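Home Ask Us Food Body Space Games Teachers

Why Are Some Sounds So Annoying?

Your little brother hums while he chews. A fork squeaks on a plate. Somebody switches on the blender at 8 in the morning, during the best part of your dream. Why do these noises make you want to move to the moon, when rain on the roof is just fine?
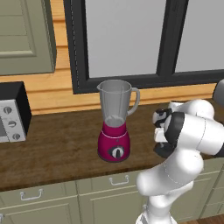
Sound is air getting shoved around. When something shakes, it pushes the air next to it, and that air pushes the air next to that, and so on until the last bit of air bumps into your eardrum. Your eardrum shakes too. It doesn't get a vote.

How fast the shaking goes is called pitch. A slow shake, like 300 wiggles a second, sounds fairly low, like someone humming. Speed it up to 3,000 and you get something closer to a squeal. Human ears are very good at picking up sounds in that squeaky range. Babies scream up there too, and babies have always gotten excellent service.

Loudness is a different thing. It depends on how big the push is. A mouse can squeak very high and still be polite about it.

Motors are hard to ignore for another reason. They make lots of pitches at once, and the pitches don't line up neatly the way they do in music. Your brain likes a pattern. Give it a mess and it complains.

Iara Arancibia teaches fourth grade in Prillordale, and every Tuesday her class rates noises from "nice" to "please stop." Chalk squeaks lose every time. Her own singing came in second to last, and she'd like a recount.

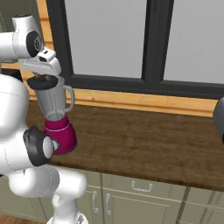 Try It: Quiet Down a Noise

You need 2 towels and a ticking kitchen timer. Put the timer on a bare table and listen. Now fold one towel under it and listen again. Then drape the other towel over the top. Which towel helped more?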